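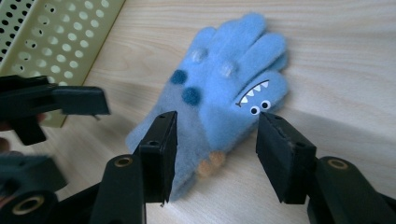 Shinji Nishimura replied that a machine that can't put away gloves isn't ready for a house, and asked if the ticket could be closed as "not yet."

Keeping it open. Glove sorting is the last item on the Sultby chore list, and the towel item passed.

Ticket 247, Plemus folding routine
Opened Oct 8, 2022
Status: open

Problem: the routine handles flat cloth but stalls on gloves. It reads a thumb as a folded corner and tries to straighten it. Out of 340 simulated tries, 16 ended with a pair stacked and in the basket.

Tried so far:
1. Lowered the grip force. No change.
2. Retrained with hand-guided runs, one glove at a time.
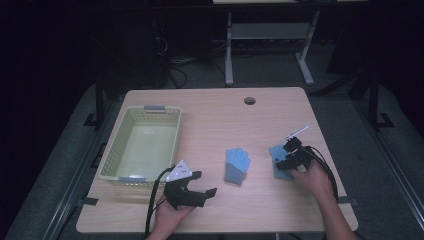
The retrained version picks up the first glove more reliably. It still loses track of the second one when the two overlap. Cludidetti says their shop-floor version has the same trouble with work gloves and they have a person do that step.

3. Folded each glove over before stacking. Slower, but the thumb stays put in simulation.
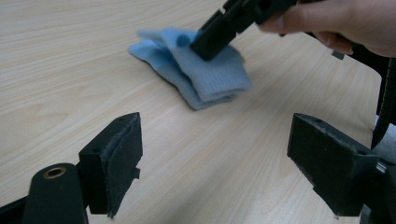 4. Next: rerun the full set with step 3 on and the old grip force back. Lương has the log files.

My own answer to Shinji: towels yes, gloves no, socks not tested. I would not sell it for laundry before December. Leave the ticket with me until the rerun is in.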